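Notebook, Willwood bench, December

Started a little after 9 a.m. with coffee and a grudge against last month's numbers. Quick recap for anybody picking this up cold: we want to know if swapping the cell background between demo batches helps the policy when we move it to a cell it has never seen. Dultetti (the training code, for those of you on the hardware side) got a new loader for this, so each batch now carries a wallpaper tag along with the usual arm states.

The old batch was all plain gray walls, 500 demos. It did great at home and fell apart the minute we ran it in the Sitthichai cell, where it kept reaching for a spot well short of the object. My hunch is that it had learned to judge distance from the wall seams! Embarrassing if true, but it would explain a lot, including that weird week when everything got better after somebody moved a lamp.

So the new batch is winter birds on pink. I'm very fond of the bullfinches and I'm going to be sad when we have to change them. They're also a nasty test in a useful way, with big patches of red and dark blue right behind the grippers, plus pine cones that the segmenter really wants to call objects. I left it uncorrected on purpose. If the policy can't shrug that off I'd like to find out now.
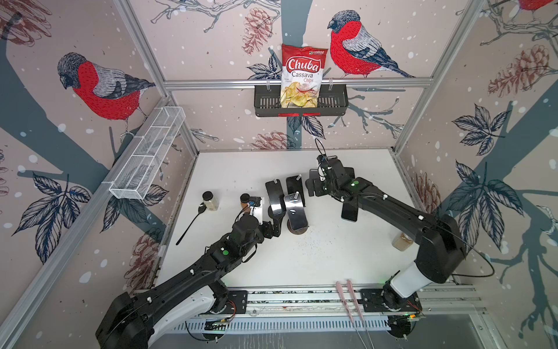
The other half of the change is clutter. We used to clear everything off between runs, and I've stopped doing that. Phones share the table with spice jars and a spoon, there's a bag of cassava chips up in the hanging basket, and the crumbs stay where they are. Both arms stay on the same rail as before, same home pose, same teleop settings, so if the numbers move I can't blame the mechanics (I'll probably try anyway).

Count as of lunch: 123 good demos on the bird wall. Threw out 2. In one I fumbled the leader arm and sent the left gripper wandering, and in the other the log just stopped partway through. Farnura's recorder did write a timestamp for the second one, so I've kept the raw file in the rejects folder in case somebody feels like digging.

Something I noticed while teleoperating: I slow way down near the phones. Shiny screens are hard for me to judge through the monitor, and I end up hovering before I commit. That hover is going to be in the data. On the gray batch I remember being much snappier, so part of any difference we see could be me and my nerves and have nothing to do with wallpaper. Need to compare approach speeds between the batches before anyone gets excited.

First training run went in at 2:40. Loss curve looks ordinary, a bit bumpier than gray early on, then it settles. I don't read much into that yet.

To do:
Plot gripper speed over the final approach, gray vs. birds.
Retrain gray on a random subset matched to the bird count, otherwise it's a silly comparison.
Ask for time on the Sitthichai cell, mornings if possible, the light is steadier.
Order the next wallpaper. Something with stripes, I think, which I already hate.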